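预算只够一头：先买夹爪还是先上仿真工位？（烘焙间分面团项目，求意见）

3月　发帖：Ebise Kassa　阅读时间约6分钟

各位前辈好，小店准备给后厨添一套抓取设备，手头先在仿真里跑着，钱却只够先顾一头，想请大家帮我把把关，话有点多，先谢谢耐心看完的朋友。

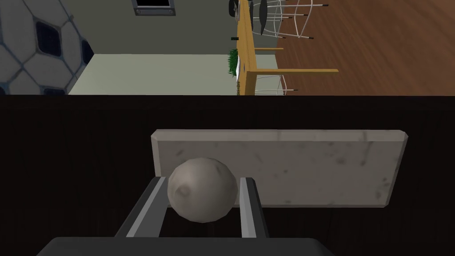 一、先说说我们的情况

我在Grevorby镇上管一间不大的烘焙坊，主要做小餐包和圆面包，供给附近几家咖啡馆，也有一部分自己门口卖。每天凌晨最费人的活儿就是分割、滚圆、摆盘，滚圆我们有一台老机器还能顶着，可是从出口把面团一个一个挪到石板台面上松弛，再挪到烤盘里，到现在全靠手。师傅们手艺没得说，就是腰和手腕一年比一年吃不消，我看着也心疼，所以去年底就跟合伙人商量，今年拿一笔钱出来，把“挪”这一步交给机械臂。

场景模型是我侄子帮忙搭的，房间是从现成的素材里拿来凑的，重点就放在台面、大理石板和两指夹爪这一小块。我自己不懂编程，但是看着夹爪在屏幕上夹着一个灰白色的小球，心里已经挺激动的了！

现在的分歧是这样的：

方案甲，先买实物夹爪，平行两指的，再配两套不同的指尖，直接装到借来的臂上试真面团。

方案乙，夹爪先不买，把钱花在一台像样的工作站和一段时间的外包服务上，仿真跑透了再谈硬件。外包那边是Oyewole，报价里写了10个工作日的现场支持。

合伙人倾向甲，我倾向乙，但是我又怕自己是被屏幕上的画面迷住了。大家怎么看？

——————

Barkumley老炉工　回复：

Ebise你好，看到是同行，忍不住多写几句。我在Barkumley做了大半辈子面包，前几年厂里上过一条自动线，踩过的坑可以装一筐。我的意见很简单，先买夹爪。面团这个东西，早上一个脾气，下午又一个脾气，换一批面粉再换一个脾气，粘不粘指头、夹下去会不会瘪、放下来能不能脱开，您在电脑里怎么调都只是个大概。您那个球看着像石头疙瘩，表面粗粗的，真面团哪有这么听话。

再说指尖。金属内侧直接夹面团，我个人是不赞成的，我们当时换过几种，最后用的是食品级硅胶包覆，宽一点，略带弧。光是指尖来来回回就改了一个多月，这个时间省不下来，早买早试。

——————

薄荷糖不加糖　回复：

楼上说得都在理，不过我站乙。我是做集成的，去年帮一家做饭团的小厂排过预算，他们就是先买了夹爪，到手才发现行程不够，张到最大也只比饭团宽一点点，稍微放偏就推着走。退货不给退，最后那只夹爪在柜子里躺到现在。

仿真看不准粘性，这我同意，可是行程、指长、会不会撞到台面和石板的边、臂伸过去够不够得着，这些几何上的事它看得清清楚楚。您的石板有一定厚度，边上又是斜的，球正好在板子跟前，手爪从哪个方向进来、夹完往哪边抬，都值得先在里头多走几遍。这些定下来再下单，心里会踏实很多。

另外提醒一句，工作站别买太高配。您这个规模，跑一只手爪一张台面，用不着顶配显卡，省下来的钱留给指尖打样。

——————

Tiruwork Seyoum　回复：

大家好，我来说个折中的办法，也许Ebise可以参考。我在Endia的一所职业学校带食品机械的实训课，学校里每年的设备经费也是掰着花，所以我习惯把单子拆开来看。

第一笔，夹爪先租不买。很多代理商肯按月租样机，押金通常能抵后面的货款，您问的时候把“抵货款”写进邮件里，口头说的到时候不一定认。

第二笔，请人做评估，只买评估，别一口气把后面的开发也签了。10个工作日的现场支持听着很好，要看是不是连续的。烘焙坊的活儿在凌晨，对方要是早上九点才到，您炉子都凉了，那几天等于白过。我建议写明其中至少2天是凌晨四点到场。

第三笔，耗材和备件。指尖、密封件、防尘罩，还有清洗用的东西。面粉进到导轨里是很麻烦的，防护等级一定要问，能不能用湿布擦、能不能冲洗，这是两回事。我见过太多预算表，主机写得漂漂亮亮，备件那一栏是空的，半年后来申请追加，脸都不好意思抬。

还有一件小事，仿真里的球如果只有一种大小，请您侄子多做几种，扁一点的、歪一点的都要有。师傅手里出来的面团从来都不是标准件嘛。

——————

Ebise Kassa（楼主）　回复：

谢谢各位，我一边看一边记，合伙人也被我拉过来一起看了！

回老炉工：球确实只是占位用的，侄子说表面那些高低不平是随手加的，真面团的软硬他还没有放进去。硅胶指尖的事我记下了，您方便的话能不能说说厚度？

回薄荷糖：行程这点真是救命，我之前只看夹持力，根本没往这里想。我们餐包一个38克，圆面包要大得多，两种都得夹，看来得按大的那个留余量。

回Tiruwork老师：租样机我完全没考虑过，下午就打电话去问。凌晨到场这一条写得太好了，我们三点半开灯，四点正是最乱的时候。

——————

Barkumley老炉工　回复：

厚度这个我不敢乱报，每家面团不一样，您先让他们给几片不同的打样，拿自己的面去试，试完留那片脱得最利索的。租样机我也赞成，算我改半个口吧。但是另外半个口我不改，屏幕跟前坐得再久，也不如在案板边上夹一早晨。薄荷糖兄弟那家饭团厂要是先借一只来试，第一天就能看出行程不够，一样不会买错。

——————

薄荷糖不加糖　回复：

哈哈，老师傅这话我没法反驳，借得到当然最好。问题是小地方代理商手里常常就那么一两款样机，型号不一定合适，来回寄又是一笔运费。所以我还是觉得先把尺寸在仿真里圈出来，再按尺寸去租，顺序别反。还有，合同里把模型文件的归属写清楚，将来换集成商，台面和夹爪的模型要能带走。

——————

夜班小周　回复：

插一句嘴，我是在案板上干活的，不懂采购。想拜托楼主，方案定之前让师傅们也看看。我们店上一台设备是老板自己定的，装好了正好挡在发酵箱门口，每天绕着走，绕到现在。另外预算里留一点培训的钱吧，哪怕是请厂家的人多待一个早上呢。

——————

Ebise Kassa（楼主）　回复：

小周说得对，明早收工以后我就叫大家来看，买好豆浆等着。

刚才电话打完了，代理商那边可以按月租，押金500，抵不抵货款要等他们书面答复。手爪的最大张开尺寸我也问到了，已经转给侄子去改模型，等他把大小两种面团都放进去，我再来跟帖汇报。Oyewole那份报价先压着，只请他们把评估单独拆出来重新报一版。

相关帖子
· 两指夹爪还是软体夹爪，做糕点的朋友进来聊聊
· 租赁样机押金抵货款，邮件怎么写比较稳妥
· 后厨设备防护等级怎么看，面粉粉尘环境经验帖
· 小作坊自动化预算表，备件一栏该留多少
· 大理石台面旁边装机械臂，底座怎么固定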